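Visit to the Padside Works, Resov
Report by Sevim Erdem, Training and Membership Section

In February a party of 16 members travelled to Resov to visit the Padside works, where Prostex makes cleaning products for schools, hospitals and offices. The visit had been arranged at the request of members responsible for school buildings, several of whom are due to renew their supply contracts.

The party was received by Zerrin Yaman, the site manager, who gave a short history of the works. Production began in a former dairy on the river side of the site and moved to the present hall when the Radu range of glass and surface cleaners was introduced. The works now employs 43 people and supplies 749 customers, most of them within a day's drive.

Members were then taken through the mixing room, the filling hall and the stores. Colour was a recurring subject. Ms Yaman explained that the works keeps one colour of liquid for each area of use, so that cleaning staff can find the right product without reading the label. Questions were asked about refills, and in particular about the mixing of old and new stock in the same bottle, which the works advises against. 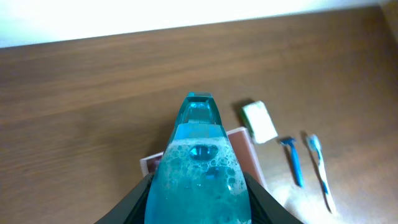 Bright blue liquid in a translucent bottle, with foam above it.

Foaming was discussed at some length in the afternoon. Bottles that are filled too quickly may appear full when they are not, and the works allows them to settle before they are weighed. Members who decant from large drums on their own premises were advised to pour slowly and to leave the cap off for a few minutes – a point that some had not met before.

The return journey was delayed by almost 40 minutes owing to roadworks outside Resov. The Section wishes to thank Ms Yaman and her colleagues for their hospitality. Copies of the storage guidance handed out on the day may be obtained from the Section on request.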